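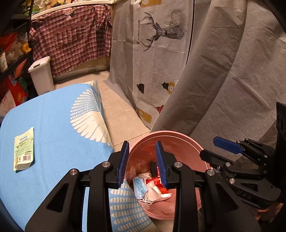 Where Does Your Trash Go?

Hi, kids! I love trash. Okay, I don't love the smell, but I love finding out where stuff goes after we let go of it. So let's follow some.

Say you blow your nose and toss the tissue in the wastebasket. Then a candy wrapper goes in on top. Maybe you think that's the end of the story, but they both have a long trip coming!

First the little bag from your room goes into a big bin outside. Here in Soltstead the truck comes so early that I usually hear it from my bed (crash, bang, beep beep beep). It has a heavy metal plate inside that squashes everything flat, so the truck can carry a lot more before it's full.

Next stop, the landfill. Ours is out past Gatwood, and I got to visit last September. A landfill is a giant hole with a thick liner at the bottom, like the biggest bathtub you ever saw. The liner keeps dirty water from leaking into the ground. Every evening the workers cover the new trash with dirt, which helps with the smell and keeps the seagulls from having a party.

Some towns burn their trash instead. The heat boils water, the water makes steam, and the steam spins a big wheel called a turbine that makes electricity. So your old wrapper could help run somebody's toaster!

People have been throwing things away for a very long time. If you lived in a town 3000 years ago, you might have tossed broken pots and bones in a heap outside. Scientists who study the past get super excited when they dig up one of those heaps, and they call it a midden. (Say it like "hidden" with an M.) You can learn what a family ate for dinner just by looking at their garbage!

Want to try something? Get a grown-up to help you bury an apple core and a piece of plastic wrapper in a pot of damp soil. Put it outside and wait about 20 days, then put on gloves and dig them up. Which one changed more? Draw both of them, and put the plastic in the trash when you're done. The apple core can go right back in the dirt.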